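How to sort out a toy cupboard before you move house

Moving with small kids means moving a lot of small things. Ours came to 40 kilos of blocks, train track, puzzles and dress-ups, and the first time we moved we tipped the whole lot into tea chests and paid for it at the other end. This is the method we used for the second move, from Iltton to Breltosham. It takes most of a weekend if you do it in one go, or a week of evenings.

What you need
Six open bins or tubs, all the same size if you can get them
Zip-lock bags in two sizes
Masking tape and a thick marker
A soft brush, a bucket, dish soap and old towels
A box for the op shop and a bag for rubbish

Step 1. Empty one shelf at a time
Don't pull the whole cupboard out onto the floor. Take down one shelf, finish it, then start the next. Do it while the kids are at school or asleep, or every broken whistle will become a favourite again.

Step 2. Sort by type
Sort into the bins by what the toy is: building toys, vehicles, puzzles and games, dolls and figures, craft, and everything else. Leave the "everything else" bin until last. Most of it will find a home in one of the others, and what's left can usually go.

Building toys are the slowest. Different systems look alike at a glance, so try a piece against its mates before you bag it. The cheaper Pukard blocks we had would push onto the bigger brand but wouldn't come off again without pliers, so those got their own bag.

Keep the bin shallow while you're working through blocks. A few at a time spread over the floor of it is easier to check than a full load.

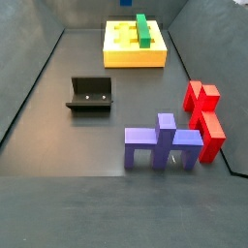

4 min read

Step 3. Clean before you pack
Hard plastic can go in a bucket of warm water with a squirt of dish soap. Scrub with the soft brush, rinse, and lay everything out on towels overnight. Don't bag anything that still feels damp. Bare wood shouldn't be soaked - wipe it with a cloth that's been wrung out well and stand it up to dry. Anything with a battery compartment gets a dry cloth only. Take the batteries out while you're there and tape over the ends.

Puzzles need counting only if you plan to give them away. We had one that was supposed to have 100 pieces and came up with 97, which explained a few arguments.

Step 4. Bag and label
Small parts go into zip-lock bags with the air pressed out. Write on the masking tape, stick it to the bag, and put the instructions inside if you still have them. Marker straight onto the plastic rubs off in the truck.

Pack heavy toys in small cartons. A wine box full of blocks is as much as most people want to carry down a flight of stairs. Soft toys can fill the gaps in bigger cartons, or go in a doona cover tied at the top.

Step 5. Pack one box to open first
Let each child choose a few things for a box that travels in the car. Label it on all sides. It should be the first thing opened in the new bedroom, before the beds are made up if need be.

At the other end
Put the shelves up before you unpack any toys. We used a Shim shelf unit with adjustable brackets and set the lowest shelf at the height of the bins, so they slide straight in. Fix any tall unit to a wall stud, even if it feels steady. Heavy bins go on the bottom.

Any carton you haven't opened by February can probably go to the op shop as it is, after a quick look through for library books.

Last updated 2024-06-25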